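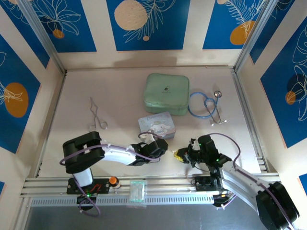 I finally redid my work bag this month, and I'm so pleased with it that you're all going to hear about it. I started clinic rotations in April, and until now I'd been hauling everything around in one giant tote, the kind where your keys sink straight to the bottom and your lunch lands on top of your notes.

So the bag got emptied out completely. I found 7 pens (two of them work), a granola bar I don't want to discuss, and a parking stub from Varham with the number 2331 on it, which I'd clearly been saving for some reason. All of it went in the trash except the good pens.

The big change is the mint green pouch. I'd been looking at proper medical cases, the hard shell ones, and they're fine, but they're also huge and they all come in black. This one is soft, it has rounded corners and a zipper, and I can spot it in the tote from across the room! My stethoscope goes in first. I coil the tubing in one loose loop, bigger than you'd think, and let the chest piece sit on top. I used to fold it in half and cram it down the side, and my old one ended up with a kink in the tubing that never came out. Lesson learned, and a fairly expensive one.

The thin silver instrument with the finger rings gets its own sleeve now. I cut the sleeve from an old glasses case and it took me maybe ten minutes, most of that spent hunting for the glue. Pointy things loose in a bag are how you end up with holes in your bag (ask me about the blue one I had before this).

And then the little tin! It's square with a pale blue lid and a cartoon puppy on it, and yes, I'm a grown adult. Hair ties, bandages, lip balm, a couple of safety pins, all the tiny stuff that used to migrate. I tried a plastic box from Putevby first but the lid popped open every time I set the bag down. The tin stays shut and makes a nice click, and I've caught myself opening and closing it on the bus.

Still to sort out: somewhere for my badge, and a pocket notebook that doesn't fall apart. The Hopkin ones are pretty but the covers curl up after roughly 2 weeks. If you've got a favorite that can live in a scrubs pocket, leave me a comment. I'm also looking for a water bottle that won't leak on everything I just organized, and I'd like to stay under 49 dollars for the both of them.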